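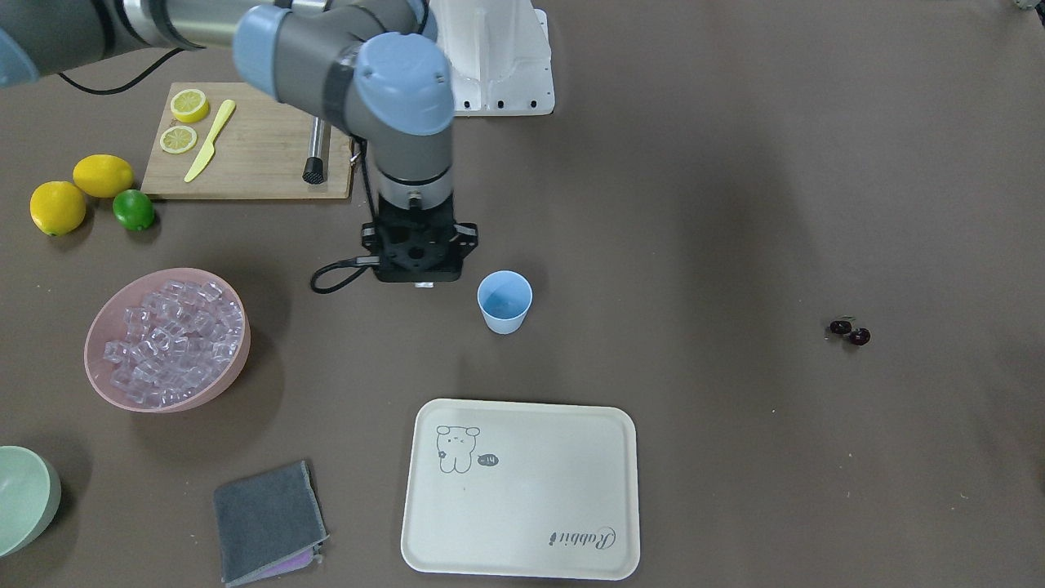

Imtiaz Gamage wants to know if bottled lemon juice is fine for this. No. Well, ok, yes if you're desperate, but cut a real one, it takes a second.

3 min read

So. Lemonade slush-ish drinks, the December version, becuase apparently I only crave cold things when it's freezing outside. I've made these for two parties now and people keep asking, so here are the notes. Quick, I have to leave soon.

Lemons first. Halve one, cut a round or two off the other half for the cups. A small plastic knife is plenty if the lemon's soft - mine is yellow and I love it more than my good knives. Lime too if you have one. Squeeze before you get the ice out!! I always forget and then it's melting while I hunt for seeds.

Syrup: 200 grams sugar, same weight of water, simmer till clear, cool it completely. Keeps in the fridge. I put mine in an old Grevano jar.

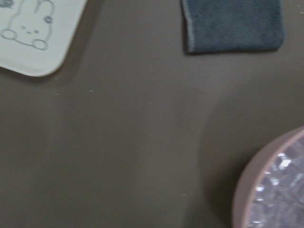

Bunny tray. Dark blue towel. The essentials.

Do put a towel out, folded, right where you're working. Lemon gets everywhere and then you touch your phone. And a tray, for carrying, or for parking sticky spoons, whatever. Wipe the table before AND after. Crumbs love syrup.

Ice goes in its own bowl. Big enough that you aren't chasing cubes across the table. Paper cups because I'm not washing glasses for a crowd. 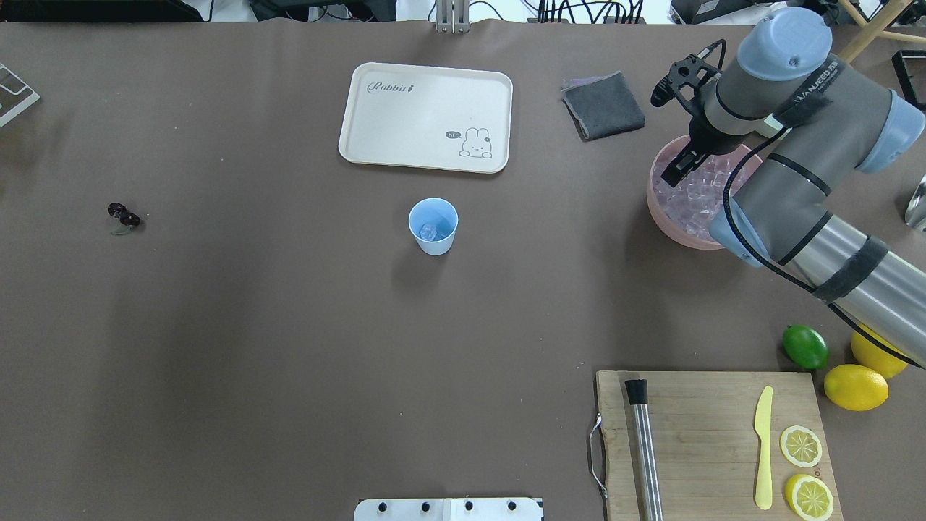
Then the muddler. Lemon slice in the bottom of the cup, spoon of syrup, press and twist a few times - gently, paper cups do not forgive. Ice on top, juice, cold water or fizzy. Stir. Taste. More syrup probably.

A cherry on top if your into that. My sister is. I eat them seperately.

Ok running. Will do the ginger one next.

Filed under: Drinks, Small Kitchen
137 likes · 2 comments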